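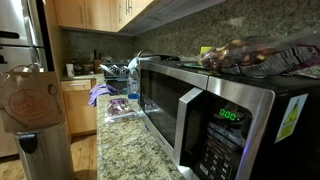

Author: P. Grutex
Role: cell maintenance, Kultov kitchen test site

Pelley door-pull kit, reviewed after 400 cycles

We run a single-arm cell that opens and shuts a microwave door. The handle is vertical brushed steel and curves outward, and stock fingers slip down it. The Pelley kit replaces them with ribbed pads on a Nolte mount.

Fitting takes 8 screws. Re-teach the grasp point afterwards, as the new pads sit further forward. Set grip force to 100 N; the factory value is too low for a curved handle. Zero the wrist sensor with the door shut.

Wear so far is slight. Pelley quotes 2,000 cycles per pair, which I can't confirm yet. The printed guide leaves out the torque figure for the mount.

Good pads, poor paperwork. I would buy the kit again.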